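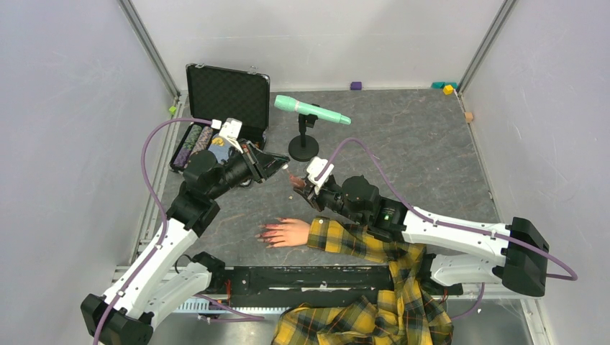
卓上アームを使う作業台の決まりごと

工房の共用台で二本腕のアームを動かすときの、手順と片づけのコツをまとめておきます。5月に見直した分も入っています。

手を入れる前に
台の上に手を伸ばすのは、アームを一時停止にして、操作担当が「停止」と声に出してからにします。ランプの色だけで判断しないこと。ランプは通電しているかどうかの目安で、止まっている保証にはなりません。声が返ってこなければ、もう一度聞きます。
二人で作業する場合、操作担当は途中で交代しません。交代するなら一度電源を落とし、最初の点検からやり直します。

袖と手元
袖口はボタンを留めるか、肘までまくります。ゆるいシャツの袖はレールの角やネジの頭に引っかかります。ひも付きの上着、指輪、腕時計は外してください。軍手は繊維が関節に巻き込まれるので使いません。
物を置き直すときは手前から手を入れ、同じ道筋で戻します。アームの下をくぐらせて奥の物を取るのは禁止です。奥に転がった小物は、電源を切ってから拾います。

ケーブル
動く部分のケーブルは、腕をいっぱいに伸ばしても突っ張らない長さを残します。ただし余らせすぎると台の物をなぎ倒します。腕を手でゆっくり端から端まで動かし、どこにも触れないところで面ファスナーで留めるのがちょうどよい加減です。結束バンドは締めすぎて被覆を傷めた例があり、うちではやめました。
確認は週の初めと、部品を替えたあとに行います。

台に置く物
・ふた付きのケースは、開けた状態で一番高くなるところを測ってから置き場所を決めます。ふたが途中で閉じるものは、裏に滑り止めを貼ると落ち着きます。
・スタンド類は底が平らで重いものを選びます。軽いものは底に薄いゴム板を貼ります。
・積み木のような小物は、使わない分を奥の壁際に寄せます。通り道に一つ残っているだけで、つかみ損ねの原因になります。
・飲み物は台に置きません。ふた付きでも同じです。

つかむ力の合わせ方
初めての品物は、弱い設定から始めて少しずつ上げます。硬い物で合わせた値をそのまま柔らかい物に使うと、つぶします。Pistanoの台では品物ごとの値を札に書いて箱に入れていて、これは真似をして正解でした。札は鉛筆書きが便利です。

掃除
天板は固く絞った布で拭き、乾いた布で仕上げます。石目模様の天板は細かい粉が目立たないので、斜めから明かりを当てて見ます。レールの溝は古い歯ブラシで。エアダスターは粉が関節に入るので使いません。
指先のゴムは無水アルコールを含ませた綿棒で軽くなでる程度にします。電源を切り、火の気のないところで行ってください。

記録
作業の終わりに、ノートへ時刻と気づいたことを書きます。異音、引っかかり、急に止まった回数など、短くてかまいません。ノートは通し番号で、いまは709番まで来ています。番号を飛ばさず、間違えたら線を引いて次の行に書きます。

このページの決まりについて直したい点があれば、Soledad Bravoまで。Gonvilleの台を使う方は停止ボタンの位置が違うので、先にそちらの貼り紙を読んでください。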